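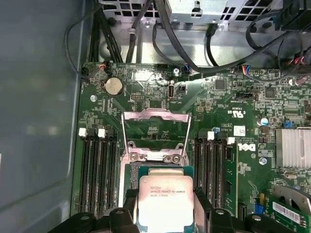
图片来源:Tisow 图片库

第6章 存储层次与高速缓存

本章内容
6.1 局部性原理
6.2 高速缓存的基本结构
6.3 映射方式与替换策略
6.4 写操作与一致性
6.5 编写对缓存友好的程序

前面各章把存储器看作一个按地址编号的大数组,处理器给出地址,存储器返回数据,每次访问所需的时间相同。用这个模型讲解指令的执行过程已经够用,用来估计程序的运行时间则会有很大偏差。

先看一个简单的情形。设处理器从主存取一个数据需要100个时钟周期,而完成一次整数加法只需要1个时钟周期。如果程序对数组逐个元素求和,每个元素都从主存中读取,那么处理器的绝大部分时间都用于等待。提高时钟频率并不能缩短主存本身的延迟,只会使等待所占的周期数增加。

解决的办法是在处理器与主存之间设置容量较小、速度较快的存储器,称为高速缓存(cache),简称缓存。现代处理器通常把缓存与运算核心做在同一块芯片上,并分为若干级。离核心越近的一级,容量越小,访问越快。寄存器、各级缓存、主存和外存依次排列,构成存储层次。

缓存能够起作用,依靠的是程序访问存储器时表现出的局部性。刚被访问过的数据,往往很快会再次被访问,称为时间局部性;某个地址被访问后,其邻近的地址也往往随即被访问,称为空间局部性。循环变量属于前一种情况,顺序扫描数组属于后一种情况。

所需数据已在缓存中,称为命中;不在缓存中,称为缺失。缺失时需从下一级存储器调入整个数据块,所增加的时间称为缺失代价。6.2节将由命中率和缺失代价导出平均访问时间的计算公式。

思考
一个100行、24列的二维数组按行存放。先按行求和,再按列求和,两次的加法次数相同,运行时间是否相同?请写下你的判断,学完6.5节后再作核对。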